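4. Getting the room and the tether ready for walking

I'm going to assume you've finished section 3, so the battery dummy is in, the joints are zeroed and the Flistier controller is talking to your laptop. Now comes the bit I like best, where the thing gets up and walks! Most of the trouble I've had with walking came from the room (cables, mostly), so please don't skip ahead to section 5.

You'll want two people. I do this with Heidrun Stöckli, who runs the stop button while I look after the cables, and we swap when my back starts complaining.

4.1 Clear the walking lane

1. Decide where the robot will start and which way it will face. Leave more open floor in front of it than you think it needs.
2. Pick up anything lying in the lane. Poles and sticks are the worst, they roll under the foot.
3. Push furniture back to the wall if you can. A table can stay as a walking target, but keep its top clear and mark one leg with tape so you'll know if it gets bumped out of place.
4. Go over the floor for grit. I wipe the soles of the feet at the same time, with a barely damp cloth.

Note: Shiny floors throw glare at the head camera. If foot placement gets jumpy, try pulling a curtain or turning off one lamp before you touch any settings. I once spent an entire September evening retuning the gait when all I needed was to close the blinds.

4.2 Dress the tether

1. With the power OFF, bring the overhead bundle up from the top of the torso. Leave enough slack that the head can turn all the way both ways without pulling anything.
2. Tuck loose wires at the upper back into a wrap or bag and strap it down snugly. It looks homemade (mine sure does), but it keeps them out of the shoulder joint.
3. Run the floor cable out behind the heels or off to one side, never between the feet.
4. Lift each arm by hand, slowly, and watch the bundle. If anything goes tight, go back to step 1.

Caution: Don't hang the robot's weight on the cable bundle, even for a second. Cables carry power and data. Catching a fall is the job of the gantry strap from section 2.

4.3 First steps

1. Stand the robot up in HOLD and give it 6 seconds to settle.
2. Check that both soles are flat and the knees are slightly bent.
3. Start with the slow gait, file 238 on the Bromgate card. Leave the fast ones alone for now.
4. Follow along with the floor cable in your hand, a step behind and out to the side.

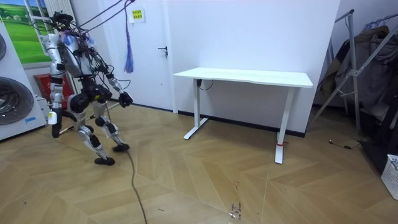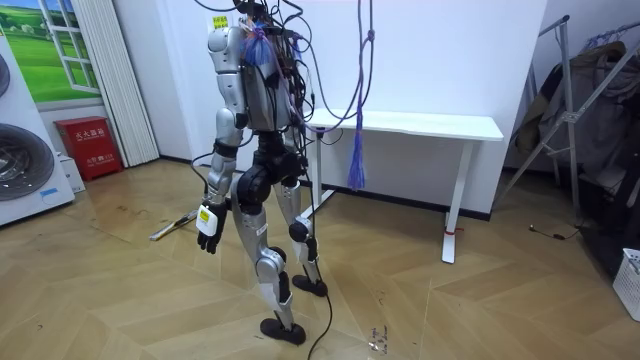
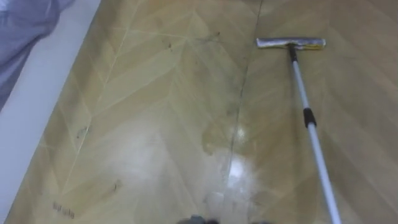 5. Stop after a short pass, put it back in HOLD and feel the knee housings with the back of your hand. Warm is okay. If you want to pull your hand away, let everything cool down before the next pass.
6. Turn the robot around with the strap on, sort out the cable again and repeat.

Caution: Keep your fingers away from the hips and knees whenever the status light is green. The joints can move without any warning, and they don't care what's in the gap.

4.4 If it drifts to one side

Some drift is normal! Try these in order:

1. Look at the cable. A dragging cable will steer the whole robot.
2. Redo the ankle zero (section 3.5).
3. Lower the step rate from 4,000 to 3,000 in the gait menu, save, and restart the controller. It won't pick up the change without the restart, which got me twice.

Still drifting? Write down which foot lands late and send it to Tiburcio Barajas at Nernar along with your log file. He answers faster if you put the gait number in the subject line.

Once you've had a few straight passes in a row, power down, coil the floor cable loosely and go on to section 5, where we get the hands working.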